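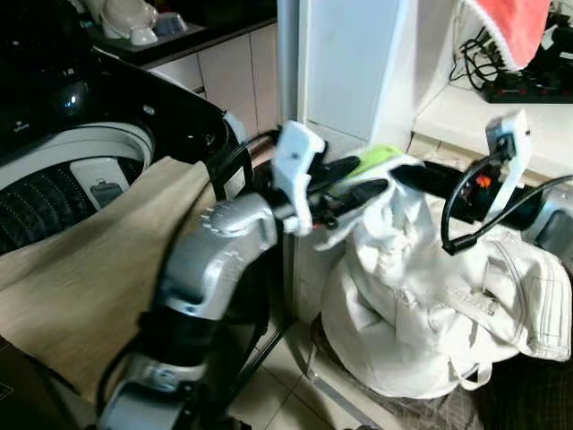

The Veltness Client Comments collection brings together written feedback left by people who attended massage, hydrotherapy and other hands-on treatment at small practices. It was prepared so that researchers and practice managers could study how clients describe comfort, communication and aftercare in their own words. Comments range from a single line to several paragraphs, and many dwell on matters outside the treatment itself, such as parking, the temperature of the waiting room or the laundry. White clothes like the ones in the bundle come up often in that last group, usually where a client wishes to know whether massage oil will mark them.

Contents

The collection holds 947 comments in two files. The first contains the comments, one to a row, with a row number, the type of treatment, the month of the visit and the text. The second contains the topic labels, matched to the first by row number. Both are plain comma-separated files and open in any spreadsheet program. A blank cell means that the client left that part of the form empty.

Where the comments came from

Comments were gathered by three practices: Menness Hydrotherapy, the Taşdemir Massage Rooms and the Zimgate Clinic. Each used the same short paper form, handed over at the desk after an appointment. The form asked one open question, "How did you find your visit today?", and left the rest of the page blank. Clients ticked a box if they agreed to their words being shared for research. Forms without a tick were returned to the practice and are not part of the collection.

Zimgate joined later than the other two, and its comments begin in December. Comparisons between practices across the winter should take this into account.

Preparation

Handwritten forms were typed up by one person and checked by another. Spelling and punctuation were left as the client wrote them. Words that could not be read are shown as [unclear]. Names of clients, therapists and family members were replaced with [name], and street names with [place]. Comments that described a medical condition in enough detail to identify the writer were shortened, and the gap is shown by three dots in square brackets.

Labels

Every comment carries at least one of six topic labels: comfort, explanation, result, surroundings, booking and other. Two readers labelled each comment separately and then settled any differences by discussion. The line between comfort and result proved the hardest to draw. A client who writes that her shoulders "felt lighter" may mean during the session or the week after, and where the text did not settle the point both labels were given.

Suitable uses

The collection may be used for teaching, for studies of client experience and for testing tools that sort short comments by topic. It should not be used to judge whether a treatment works, to rank the practices, or to produce reviews for advertising.

Known limits

People who were content with their visit seem more likely to have filled in a form, and complaints are few. Hydrotherapy is over-represented – Menness had the form in use for longest. All comments are in English, including those from clients who said they would have preferred another language. Age and sex were not recorded.

Access and corrections

Copies are supplied on written request to the Veltness records desk, with a short note of the intended use. Clients may ask for a comment to be withdrawn at any time through the practice they attended. Withdrawn rows are removed from the next release and their numbers are not used again, so gaps in the numbering are to be expected.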